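Égouttoir-vaisselier mural Brundeck, réf. 2785
Notice de montage et d'utilisation
Version février 2019, remplace la feuille volante livrée en décembre

4. Mise en place et chargement

À lire avant de percer. Le chapitre 3 (déballage, contrôle des pièces) doit être fait. Pièce manquante : ne pas commencer, voir Ankrah service pièces, coordonnées au dos.

4.1 Où le poser

Au-dessus de l'évier ou au-dessus d'un plan de travail, les deux vont. Au-dessus de l'évier l'eau tombe directement, bac récupérateur facultatif. Au-dessus du plan : bac obligatoire.
Bas du meuble à 1250 mm du sol. Cote donnée pour un adulte de taille moyenne et un évier standard. On peut monter un peu, pas descendre : le robinet haut passe dessous tout juste.
Pas au-dessus d'une plaque de cuisson. Ni gaz, ni induction, ni vitro. La vapeur grasse colle les grilles et les embouts se ramollissent.
Éviter aussi le mur juste à côté du four, même raison.
Vérifier l'ouverture de la fenêtre. Ça paraît bête, c'est le premier motif de retour.

ATTENTION. Chercher les gaines électriques et l'arrivée d'eau avant tout perçage. Au-dessus d'un évier il y a presque toujours un tuyau dans le mur.

4.2 Fixation

Outils : perceuse, niveau, crayon, tournevis cruciforme, mètre. Chevilles non fournies, elles dépendent du mur.

1. Tracer la ligne basse au crayon. Niveau. Pas à l'œil, pas d'après le carrelage, qui est rarement droit.
2. Présenter le gabarit papier, bord bas sur la ligne. Scotcher.
3. Pointer les trous à travers le gabarit. Retirer le gabarit, le garder.
4. Percer. Sur carrelage : commencer sans percussion, mèche adaptée, un morceau d'adhésif sous la pointe pour ne pas déraper.
5. Enfoncer les chevilles à fleur.
6. Visser le rail sans bloquer. Recontrôler le niveau. Bloquer.
7. Accrocher le caisson par le haut, laisser descendre jusqu'au clic. Un clic par côté. Si un seul : redécrocher, recommencer.
8. Visser les deux vis de sécurité en bas, à la main.

Note : laisser 12 mm entre le caisson et tout meuble voisin. Sinon la porte frotte, et l'air ne passe plus sur les cotés.

Note 2 : cloison creuse. Chevilles métalliques à expansion, et viser les montants quand c'est possible. Plâtre ancien qui s'effrite : demander conseil avant, ne pas compter sur une cheville plus grosse.

ATTENTION. Charge maximale 38 kg, vaisselle comprise, répartie sur les deux niveaux. Une pile de grandes assiettes en grès pèse vite très lourd. En cas de doute, peser.

4.3 Grilles et peignes

Grille fine = verres et tasses, niveau haut. Grille à peignes = assiettes et bols, niveau bas. Ne pas inverser, les verres basculent entre les dents.

1. Glisser la grille à peignes dans les rainures basses, dents vers le haut, arrondi côté façade.
2. Pousser jusqu'à la butée. Elle doit résister quand on tire doucement.
3. Même chose pour la grille fine, rainures du haut.
4. Clipser les embouts souples sur les extrémités des fils. Tous. Un fil sans embout raye l'émail et fini par rouiller.
5. Régler l'écartement des peignes : desserrer la molette, faire coulisser, resserrer. Position serrée pour assiettes plates, position large pour creuses et bols.
6. Bac : par l'avant, léger angle vers le bas, puis à plat.

Peignes mobiles : on peut mettre une moitié serrée et une moitié large. C'est le réglage conseillé pour une vaisselle mélangée, donc chez presque tout le monde.

Après réglage, tester avec une seule assiette. Elle doit tenir droite, un peu penchée vers l'arrière. Si elle retombe vers l'avant, peigne à l'envers. Si elle bouge de gauche à droite, resserrer d'un cran.

4.4 Ce qui va dedans, ce qui n'y va pas

Va : porcelaine, faïence, grès, verre, plats en inox de petite taille, boîtes en plastique posées à l'envers sur la grille fine.
Ne va pas : planches en bois (elles gondolent), fonte, cocottes, plats plus larges que la grille, couteaux à lame nue.
Vaisselle Drivon et séries au même format : assiettes plates et creuses passent, plat ovale non. Il dépasse et la porte ne ferme pas. Le coucher sur la grille fine n'est pas une solution, il bouche tout et l'eau stagne.
Décor fait main ou filet doré : possible, mais laisser un intervalle libre de chaque côté. Les bords qui se touchent finissent par marquer.
Pièce ébréchée : à part. L'éclat accroche l'embout souple et le déchire.

4.5 Trier avant de charger

Étape sautée par tout le monde, et après la vaisselle s'entrechoque. Se fait sur la table, à côté de l'évier si la place manque ailleurs. Poser un torchon plié si le plateau est glissant.

1. Séparer plates, creuses, bols. Les tasses attendent.
2. Dans chaque famille, ranger par diamètre.
3. Essayer l'ordre sur chant, pièces tenues, avant de passer au peigne. On voit tout de suite ce qui dépasse.
4. Charger dans le même ordre, du fond vers l'avant si le peigne est monté en profondeur, de gauche à droite s'il est monté en largeur.

Le torchon ne remplace pas la main. Une pièce sur chant non tenue roule, surtout les bols.

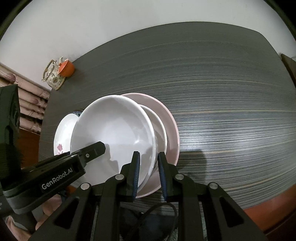
L'ordre compte plus que le service. Inutile de garder ensemble les pièces d'une même série, c'est la forme et le diamètre qui décident. Petites devant, grandes derrière, creux tous du même côté. Même principe sur la table gris foncé : les deux bols blancs l'un derrière l'autre, et l'assiette rose pâle, plus grande, derrière eux, avec son bord large qui dépasse. Le blanc à petite fleur rose et le bord à motif bleu peuvent très bien partager le peigne avec le reste. Pour les bols, par contre, position large obligatoire, même vides, même fins. Un bol profond prend la place de plusieurs plates et il faut le prévoir au moment du réglage, pas quand le peigne est déjà plein.

Pièces creuses : l'intérieur regarde vers la façade, légèrement vers le bas. Dans l'autre sens l'eau reste au fond et on retrouve une flaque le lendemain.
Talon très haut sous le bol : sauter une dent.
Assiettes à aile large : vérifier le haut. Si l'aile touche la grille fine, descendre la grille à peignes d'une rainure.

4.6 Charger

1. Secouer au-dessus de l'évier. Une fois suffit.
2. Prendre la pièce par le bord, à la verticale. La présenter entre deux dents, descendre sans lâcher.
3. Lâcher quand elle touche le fil du bas. Pas avant.
4. Lourdes près des parois, légères au milieu.
5. Finir par les verres en haut, pied ou fond vers le ciel.
6. Fermer la porte sans claquer. Si elle force, quelque chose dépasse, chercher quoi.

Ne jamais saisir plusieurs pièces mouillées dans une seule main pour aller plus vite. Deux bords pincés ensemble glissent l'un sur l'autre, surtout émail brillant. Sèches, ça passe, avec l'autre main dessous.

Pour vider : commencer par l'avant, donc par les petites. Tirer vers le haut d'abord, vers soi ensuite. Tirer directement vers soi tord les dents à la longue.

4.7 Bac et nettoyage

Vider le bac tous les jours d'usage. Il se remplit plus vite qu'on ne croit avec les bols.
Grilles : eau tiède, liquide vaisselle, éponge côté doux. Pas de javel, pas de paille de fer.
Embouts : les retirer pour nettoyer dessous, bien sécher, remettre. Sachet de rechange livré avec la notice.
Calcaire : vinaigre blanc dilué, laisser agir, rincer. Ne pas laisser toute la nuit.
Le bac passe au lave-vaisselle, panier du haut. Les grilles non.

4.8 Si ça ne va pas

Assiettes qui tintent quand on ferme la porte : peigne trop large, ou pièces qui se touchent. Resserrer d'un cran, intercaler.
Bol qui pivote : trop rond pour la position choisie. Passer en large, le caler contre la paroi.
Eau sous le meuble : bac pas à fond, ou meuble pas de niveau. Contrôler dans cet ordre.
Porte qui frotte : voir l'écart avec le meuble voisin, 4.2.
Caisson qui bouge : vider tout de suite, décrocher, refaire les chevilles. Ne pas recharger en attendant.
Taches rousses sur un fil : embout manquant ou percé. Nettoyer, sécher, remplacer.
Grille qui sort toute seule : butée cassée, pièce disponible chez Ankrah. Indiquer la référence du meuble et la couleur des grilles.

Tablette d'appoint Tralomcombe : se monte sous le caisson, notice séparée. Son poids et ce qu'on y pose comptent dans la charge maximale. Non compatible avec le bac récupérateur.

Suite au chapitre 5, réglage de la porte et des charnières.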